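Forums > Grippers and End Effectors > Faults and Safety

Gripper lets go of mug partway to the mug tree, no fault shown

Posted in August by dockside_lirier
4 comments - 2 shares

We have a two-finger gripper on an arm at our Lirier site. The job is picking a ceramic mug off the table and hanging it by the handle on a wooden mug tree. The mug is the faceted kind with flat sides and a glossy glaze. It ran fine on our old round mugs. Since we changed to these, it drops one every so often, always after the lift and before the handle reaches the peg.

The controller never stops. There is no fault, the gripper reports "object detected" when it closes, and the arm goes on to the peg and opens on nothing. We only know it happened from the noise. The last one hit the edge of the table and broke, and a piece landed on the floor next to where someone was sitting. No one was hurt, but I was told to stop running until I can explain it.

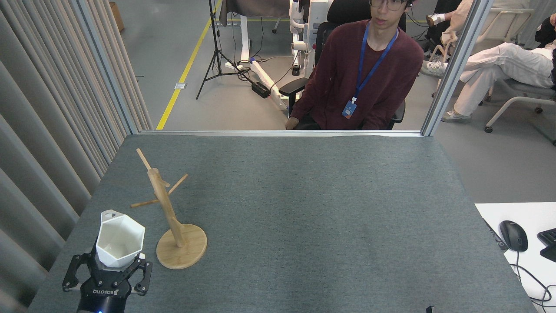
Things I have tried so far: raised the force setting one step, cleaned the fingertips with alcohol, and slowed the lift. Slowing the lift helped a little. Raising the force made no difference that I could see. The log for run 867 shows the finger position changing by 2 mm between the close and the drop, and the program did nothing with that.

Is this a grip problem or a program problem? And is there a normal way to make the arm stop when the part is gone?

kaimal_bench
Accepted - 18 votes

Both, but fix the program first. The drop is a nuisance. The arm carrying on as if it still had the mug is the part that should keep you shut down.

"Object detected" at close only means the fingers stopped before they reached the commanded position. It says nothing about a second later. Read the status again after the lift, again before you move toward the peg, and if your controller allows it, run the check in a background task during the whole carry. If the fingers go past the position you recorded at close by more than a small margin, stop the arm and raise a fault that needs a person to clear it. Don't let it retry by itself. It will go back to the pick point and may close on a broken piece.

Your 2 mm is the mug turning. With flat sides and angled edges you can close on a flat or on an edge. Close on an edge and the contact is a thin line on slick glaze. When the wrist tilts to line the handle up with the peg, the mug rolls onto the flat, the gap between the fingers gets smaller, and for a moment the grip is very light. More force can make it roll sooner.

Turn the pick so the fingers meet two opposite flats, and put soft pads on the tips. Check the pad screws too. We had one work loose and it looked exactly like a slip in the log.

walthorpe_nights

Just turn the force all the way up. We run ours at max on everything and never had a drop.

kaimal_bench replied: Please don't do this with ceramic. Max force on a glazed edge can crack the mug in the grip, and then you have sharp pieces coming down from height.

trasgate_maint

Agree with the first answer on the background check. I would add something about the people. If pieces can reach a chair, the chair is too close, whatever the gripper is doing. An open frame with a curtain on one side stops nothing on the other sides. Put a clear panel on any side where people sit, or mark a line and keep seats behind it while the arm is live. Glasses for anyone inside the line.

Also test with something that can't break. We used a plastic mug of close to the same size and pulled it out of the fingers by hand with a hook on a long stick, at several points in the carry, at reduced speed. If the arm doesn't stop every time, the check isn't done. Save those logs, because whoever told you to stop will want to see them.

dockside_lirier replied: Thanks. The pick angle was taught on the old round mugs and I never changed it, so we have been closing on whichever side happened to be there. I have added the position check during the carry and ordered pads. Still shut down until the panel is in.

4 comments - Share - Follow this thread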